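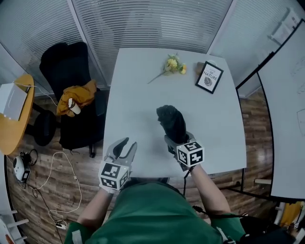 장갑은 늘 한 짝만 남는다. 지난주에 신발장 서랍을 정리하다가 왼손 장갑 여덟 개를 꺼냈는데 짝이 맞는 것은 두 켤레뿐이었다. 겨울에 쓰던 것, 화분 흙 갈 때 쓰던 것, 이사하던 날 쓰고 처박아 둔 것이 다 섞여 있었다. 흰 탁자 위에 놓고 보면 검은 장갑은 구겨진 모양까지 눈에 잘 띄는데, 어두운 서랍 안에서는 그냥 그림자 같다. 검은 장갑만 유독 많이 잃어버린 것도 그래서일 것이다.

올해 1월에는 버스에서 한 짝을 잃어버렸다. 종점 분실물 보관함에 전화했더니 장갑은 너무 많이 들어와서 직접 와서 찾아야 한다고 했다. 가 보니 상자 하나가 통째로 장갑이었다. 내 것은 없었다. 대신 우산을 찾았다. 작년에 잃어버린 줄도 몰랐던 우산이다.

그 뒤로 장갑 보관하는 법을 몇 가지 바꿔 봤다. 처음에는 두 짝을 겹쳐서 손목 부분을 뒤집어 말았다. 양말처럼 하는 방식인데, 손목 고무가 금방 늘어나서 그만뒀다. 그다음에는 빨래집게로 집어 두었다. 이건 지금도 쓰고 있다. 집게 열한 개를 서랍 앞쪽에 넣어 두고, 벗으면 바로 두 짝을 집는다. 젖은 날은 집게째로 현관 고리에 걸어서 말리고 다음 날 서랍에 넣는다.

같은 층에 사는 록솔라나 팔라마르추크 씨는 끈으로 묶는 쪽이다. 아이들 장갑처럼 긴 끈을 양쪽에 꿰매서 외투 소매 안으로 통과시킨다. 어른이 하기에는 좀 그렇지 않냐고 물었더니 13년째 같은 장갑을 끼고 있다고 했다. 할 말이 없었다. 다만 나는 외투를 번갈아 입는 편이라 끈을 매번 뺐다 끼웠다 할 자신이 없다.

남은 한 짝들은 다 버리지 않았다. 면장갑은 창틀 닦을 때 쓴다. 손에 끼고 물을 조금 묻혀 홈을 따라 밀면 걸레보다 구석이 잘 닦인다. 털실로 짠 것 하나는 풀어서 실만 감아 두었는데 색이 바래서 어디에 쓸지는 아직 모르겠다. 고무 코팅이 벗겨진 것들은 그냥 버렸다.

새로 살 때는 같은 색, 같은 크기로 두 켤레를 산다. 한 짝이 없어져도 한 켤레는 남고, 또 없어져도 운이 좋으면 짝이 맞는다. 왼손만 연달아 잃어버리면 소용없는 방법이긴 하다. 이번에는 진한 남색 말고 겨자색으로 골랐다. 가게에서 회색도 껴 봤는데 손가락이 짧아서 내려놓았다.

서랍 두 번째 칸에는 목도리가 들어 있다. 그건 장마가 지나면 꺼내서 볕에 한번 널 생각이다.

2020년 6월 28일 일요일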